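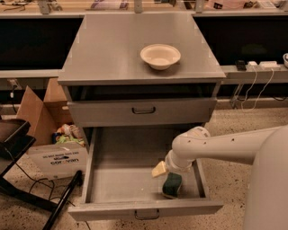

Walk-through of the kitting and wipe-down cell, Zunside plant, back bay. 6 September 2022. Done by B. Rosales with Jozef Mulder from maintenance, Elli Leinonen on the phone for the electrical part. This is the second checklist on this cell, first one was February and most of it was about noise. Arm is on put-away now, sponges and small cleaning stock into the drawers, and that's where most of my comments come from. With the lower drawer all the way out at shin height and the arm coming in over the right side, a person walking past the cabinet on the left has a box to step around and a drawer lip to catch. See 1.3 and 2.2.

Key: OK / FIX / WATCH. Comments are mine unless there's a name.

1. FLOOR AND WALKWAY

1.1 Floor clean, no spills. OK.

1.2 Cables off the floor. FIX. Black cable looped by the foot of the stand and in front of the box. Same comment as Febuary. Needs a cover or route it under the counter. Jozef to do.

1.3 Cartons clear of cabinet. FIX. Open box left of the cabinet with flaps out. Used to be stock went on the back shelf and people carried it over by hand, so boxes never sat on the floor for long. Now they sit there until the arm gets through them. Ask Coten for a low cart. Heikki says he asked already, no reply.

1.4 Stands and poles stable. WATCH. Black stand, angled legs. Didn't move when leaned on. Legs do stick out though.

1.5 Floor tape. FIX. Worn through on the packing side, can't tell where the zone ends. People go by memory. New hires don't have the memory.

2. CABINET AND DRAWERS

2.1 Drawers closed when cell is idle. FIX. Found open at start of shift two mornings last week. Night crew says the cell stops mid-task when the day plan runs out and leaves whatever was open, open. Ask Miltix if stop can include a close.

2.2 Drawer edges. WATCH. No burrs, ran a glove along both. Still a shin hazard when out. Ezekiel has the bruise and has filled in the form.

2.3 Handles tight. OK.

2.4 Cabinet top clear. WATCH. Bowl on top towards the back, empty. Fine where it was. Rule is still nothing on the top within reach of the arm, and people keep using that top as a table becuase it's the right height for one.

2.5 Anchored to floor or counter. Not checked. Jozef wants it emptied first.

3. ARM

3.1 E-stop reachable from both sides. FIX. Reachable from the packing side only. From the counter side you go round. Second button was in the quote from Juntunen and never got fitted. Chasing.

3.2 E-stop test. OK, both tries.

3.3 Slow speed with a person in zone. OK. Elli had me walk in from three directions. Slowed each time. Would like this done with someone crouching, because that's what people do at an open drawer.

3.4 Pinch points marked. FIX. Elbow label came off, glue marks only. Reorder.

3.5 Grip on soft items. WATCH. Sponges OK. Operators say thin wraps get dropped and then somebody reaches in to pick up. Nobody logs those reaches. See 5.2.

3.6 Cycle count at inspection 1,454 since last service. Service due at 3,000. OK.

4. ELECTRICAL

4.1 Power strip secured. FIX. White strip on the right-hand ledge with a small adapter next to it, cords hanging down. Elli wants strip screwed to the wall and cords clipped. Agree.

4.2 Outlet box on left. OK from outside. Cover not opened today.

4.3 Lockout tags present. OK. Tag board moved to the door, people like it better there.

5. PEOPLE

New section this time. Plant manager asked what changed for the crew, so I asked them. Talked to both shifts, break room, no supervisors.

5.1 Training current. FIX. Everybody on days done. Nights missing two. The 30 minute module is too short anyway, all video, no hands on. Ezekiel offered to run a practice session at the cell — take him up on it.

5.2 Near misses reported. FIX. Few on paper, lots in conversation. Form takes too long and the tablet is at the other end of the bay. Put a clipboard at the cell. Yes, paper.

5.3 Lifting. OK, improved. Bending down to the low drawers was the big complaint before and it's mostly gone. Two people told me their backs are better. Some 200 put-aways a shift that used to be done by hand.

5.4 Pace. WATCH. Other side of it. Packing used to have a break in it when you walked over to restock, now you stand in one place all shift. Feet and necks. Mats ordered, I'm told. Rotation would do more. Heikki is drafting one for days, nights want to see it before it's posted.

5.5 Who clears a stop. FIX. Three different answers from three people. On paper it's the cell lead. In practice it's whoever is closest, and on nights there is no cell lead after midnight. Needs a name on the board every shift, no name no run.

5.6 Job worries. Not really a checklist item but it came up every time. People ask if the second cell means fewer hands. I don't have the answer and said so. Manager should come down and say it himself, yes or no. They are guessing in the meantime and guessing makes people not report things.

6. OPEN FROM LAST TIME

6.1 Noise at counter. Closed.
6.2 Glare on screen. Closed, hood fitted.
6.3 Cable on floor. Still open, see 1.2.
6.4 Second e-stop. Still open, see 3.1. This one goes to the top.

ACTIONS
Jozef: 1.2, 1.5, 2.5, 3.4
Elli: 4.1, and the crouch test under 3.3
Heikki: cart (1.3), rotation draft (5.4), cell lead names (5.5)
Ezekiel: practice session, nights first
Me: Juntunen re second button, Miltix re drawer close, clipboard today

Cell can run on days. Nights only with a named lead on the board until 5.5 is closed. Copy goes on the cell door and one to the manager.

B. Rosales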